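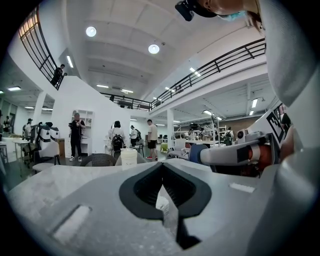 Lộc Hoàng has heard the question at every open house this year, and the answer has moved from "no" to "some of them, slowly." Can a machine do the chores yet? Harawira is releasing its first set of results on exactly that, and we're thrilled with how much there is to report!

Over 37 working sessions, people at our Casau hall used hand-held grippers to show everyday jobs: folding dish towels, clearing cups, sorting small parts into trays, restocking a low shelf. The sessions gave us 711 recorded tries, and the software trained on them was then put to work on a two-armed machine built by Drukov.

Cup clearing went best. The machine finished 50 tables in a row without help, a run that had half the office standing around to watch. Parts sorting is close behind and is already good enough for a quiet shift on a shop floor. Towels are another story - a flat one is fine, a crumpled one can take four minutes, and fitted sheets are still ours to fold.

"I wouldn't hand it my kitchen," Hoàng said, "but I'd happily let it clear up after lunch."

The next round starts in January with our partner Herkov, and adds loading a dishwasher and wiping counters. All 224 task sheets from the first round, including the ones for jobs the machine failed, are free on request from the Harawira front desk. Visitors are welcome at Casau in the afternoons, from two o'clock.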